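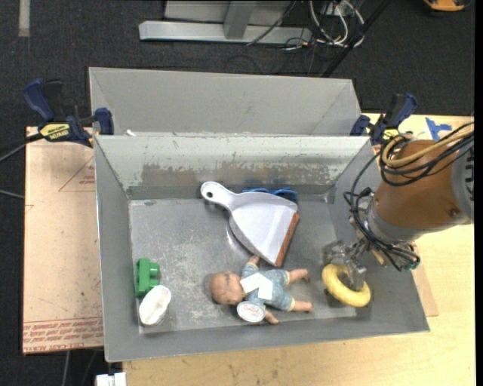

Home Questions Workshop Tags Log in

Cables snagging on arm when it picks from a deep bin

Posted 13th February by Tshabalala

I'm building a bin picker at the Lunderville shared workshop and the cables are driving me mad. They loop over the top of the arm and bunch up under the collar – fine on the ring, but when it goes for the doll near the wall I'm scared they'll catch the rim. Two bins, edge to edge, clamped at the join. Do I reroute or just keep it away from the walls?

Dallden
Reroute! Leave enough slack for the wrist to turn, then strap the rest further back. I put mine in a fabric sleeve in July and it's been lovely ever since.

brirnunitz
get longer cables

Dallden
Please don't, longer is worse – more to droop. Slow it down near the walls too, and move the doll to the middle while you're testing.

Last updated 3 days ago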